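Aus Stangen und Stoff wird wieder ein Gestell

Usau. Endlich geht es im Werkraum an die weißen Steckgestelle! Weiße Rohre, weißer Stoff und eine große schwarze Arbeitsfläche: Viel mehr braucht es nicht, und trotzdem steckt man schnell einen ganzen Nachmittag darin.

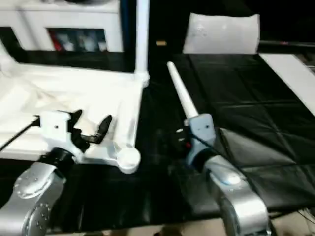
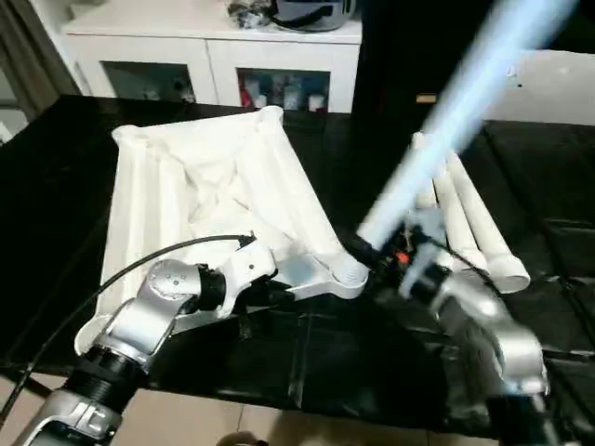
Weißer Stoff auf schwarzer Unterlage im Werkraum Usau

Arbeitsgruppe Möbel & Textil, Werkraum Usau
30.05.2021

Seit die Gruppe aus Gevach dazugekommen ist, läuft es hier richtig rund. 49 Stoffbezüge sind durchgesehen, 60 warten noch im Regal, und bei den Rohren sind wir inzwischen bei 539 sortierten Stücken (die kurzen liegen extra, bitte nicht wieder mischen!). Besonders schön ist, wie viel sich mit dem Stoff machen lässt. Locker hingelegt wirft er lauter Falten, über Rohre gespannt bekommt er plötzlich Form und Kanten. Wer das zum ersten Mal selbst ausprobiert, will meistens gleich noch eins bauen.

Ein großer Dank geht an die Firma Issahaku, die uns zwei Kisten Endkappen überlassen hat. Im September ziehen die fertigen Gestelle nach Dunby um, dort werden sie für die Herbstausstellung gebraucht. Bis dahin ist noch einiges zu stecken und zu nähen, und wir freuen uns riesig darauf. Ersatzbezüge bitte nur gewaschen und mit Größenzettel abgeben.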